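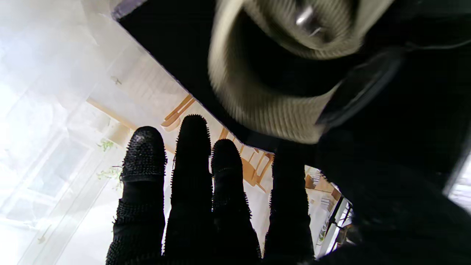 Ginette Maillard wrote to me that I was wrong about soup, and that anyone who salts the onions at the end has no business filling a page of a magazine. She may have a point! I'd said in my October column that you could leave the salt until last and no one would notice. Ginette noticed. She made a pot of it on a Monday night, she says, and her whole table went quiet in the bad way.

So I made it again. Twice, in matching pots, same onions, same cheap stock from the corner store, and the only thing I changed was when the salt went in. The early pot got a big pinch as soon as the onions hit the butter. The late pot got all of it right before serving, which is how my mother did it and how I've done it my whole life without thinking.

Then I had people over. Wian Nkosi brought bread and Ngọc Doãn brought a bottle of something pink, and I didn't tell either of them which bowl was which (I'd put a rubber band around one and then almost forgot what the rubber band meant).

Wian liked the early one. "This one tastes like onions," he said, "and that one tastes like salty water with onions in it." Ouch. Ngọc wanted more pepper in both and went back for the late one anyway, so I'm counting that as half a vote for Mom.

What I can tell you is that the early onions slumped faster. I had them soft and gold in 21 minutes, and the others were still squeaky at that point and needed another 12. That's a long time to stand there with a wooden spoon when you're hungry and the bread is already on the table.

I do think you can overdo it, though. Stock cooks down and gets stronger, and if you salt early with a heavy hand you'll be stuck adding water at the end and feeling sorry for yourself. A pinch at the start, a taste in the middle, and whatever it still needs once the heat is off. I've written that on the card in pen now, right over my mother's pencil.

Ginette, I owe you a bowl. Bring your own cheese, I'm out.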